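Convocatoria de participantes: campaña de observación de estrellas variables, observatorio de Plodton

Publicado el 24 de mayo de 2019

El grupo de fotometría Skunden busca participantes para su campaña de verano en el observatorio de Plodton. La campaña se desarrolla durante el mes de agosto, en dos turnos, y está abierta a estudiantes de los últimos cursos de física, matemáticas o ingeniería, y también a aficionados con experiencia en observación. No es necesario pertenecer a una universidad.

Pedimos disculpas de antemano por los pequeños errores de idioma. La lengua de trabajo en el observatorio es el inglés, pero cada año recibimos muchas solicitudes de España y de América Latina, y por este motivo publicamos la convocatoria también en español.

Qué vamos a observar

El programa principal es el seguimiento de estrellas variables de periodo corto, sobre todo binarias eclipsantes y estrellas del tipo RR Lyrae. Nuestro catálogo contiene en este momento 464 objetos. Para muchos de ellos tenemos curvas de luz incompletas: falta el mínimo secundario, o falta la rama ascendente, o las noches buenas están demasiado separadas entre ellas. El objetivo de agosto es cerrar el mayor número posible de estos huecos.

Hay además un programa secundario, más pequeño, de binarias en las que sospechamos un cambio de periodo. En este caso interesa medir con mucho cuidado el instante del mínimo, y compararlo con los valores antiguos de nuestro archivo de placas. Quien tenga gusto por el trabajo de archivo puede indicarlo en la solicitud.

El instrumento

Se trabaja con el telescopio Saarinen, un reflector de 700 milímetros de apertura con cámara CCD y filtros B, V, R e I. El seguimiento es automático, pero el cambio de campo, el enfoque y la elección de los tiempos de exposición los hace el observador. La cúpula se abre y se cierra desde la sala de control. Los participantes sin experiencia con telescopios de este tamaño reciben una introducción en las primeras dos noches, y después observan siempre en pareja.

Para la reducción de los datos usamos Plirnach, un programa desarrollado en el grupo. Funciona en Linux y se maneja en gran parte desde la línea de comandos. No pedimos que se conozca antes, pero sí que se tenga alguna práctica con Python o con otro lenguaje parecido. El manual se envía a las personas seleccionadas junto con la confirmación de la plaza.

Tareas de los participantes

Por la noche:
– preparar la lista de objetos según la altura y la fase prevista
– tomar los campos planos del crepúsculo, los bias y las corrientes oscuras
– observar y llevar el cuaderno de noche (nubes, viento, seeing, incidencias)

Por la tarde:
– reducir las imágenes de la noche anterior
– revisar las estrellas de comparación y descartar las dudosas
– actualizar las curvas de luz en el servidor del grupo

Las noches nubladas se dedican a la reducción atrasada y a charlas cortas. Cada participante presenta al final de su turno los resultados de un objeto elegido por él o por ella. La presentación es informal – basta con algunas gráficas y una explicación clara del método.

Requisitos

Ser mayor de edad al comienzo del turno. Tener un nivel de inglés suficiente para entender instrucciones de seguridad y para escribir el cuaderno de noche. Poder permanecer en el observatorio el turno completo; lamentablemente no aceptamos estancias parciales. Se valora, pero no es obligatorio, haber hecho fotometría propia, aunque sea con un telescopio pequeño. En este caso rogamos adjuntar una curva de luz con una explicación de cómo se obtuvo.

El trabajo es nocturno y el camino entre la residencia y la cúpula se hace a pie, sin iluminación. Las personas con movilidad reducida pueden participar desde la sala de control inferior, a la que se llega en coche. Escríbannos antes de solicitar la plaza y buscaremos juntos la mejor solución.

Condiciones

El alojamiento en la residencia del observatorio es gratuito, en habitaciones dobles. La cocina es común y está equipada; los alimentos corren a cargo de los participantes, y la compra se organiza en grupo. Para los gastos de viaje ofrecemos una ayuda de 400 euros por persona, que se paga al final del turno, contra entrega de los billetes originales. No hay salario. 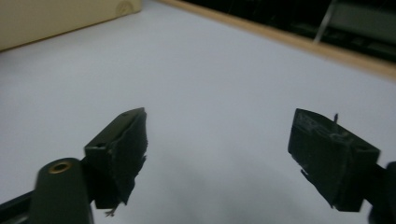 Los datos obtenidos pertenecen al grupo, pero todo participante que haya observado o reducido un objeto figura como coautor en la publicación correspondiente, si así lo desea. Los estudiantes que necesiten un certificado de prácticas para su universidad deben enviarnos el formulario antes del comienzo del turno y no después, porque la firma tarda varias semanas.

Recomendamos traer ropa de abrigo también en agosto, calzado cerrado y una linterna de luz roja. El ordenador portátil propio es útil para la reducción, aunque en la sala hay puestos de trabajo para quien no lo traiga. La conexión a internet es lenta, y pedimos no usarla para vídeos mientras se transfieren imágenes.

Cómo solicitar

La solicitud consta de una carta de motivación (máximo una página), un currículum breve y la indicación del turno preferido. Puede redactarse en español o en inglés. Los estudiantes añaden una copia del expediente académico; los aficionados, una descripción de su equipo y de las observaciones que han realizado hasta ahora. No hacen falta cartas de recomendación.

Todo se envía en un solo archivo PDF, por medio del formulario que se encuentra en la página de la campaña. Recibirán una confirmación automática. Si no llega, revisen por favor la carpeta de correo no deseado antes de enviar la solicitud por segunda vez.

Las preguntas sobre el telescopio o sobre Plirnach se pueden hacer por el mismo formulario, con el asunto «Consulta técnica».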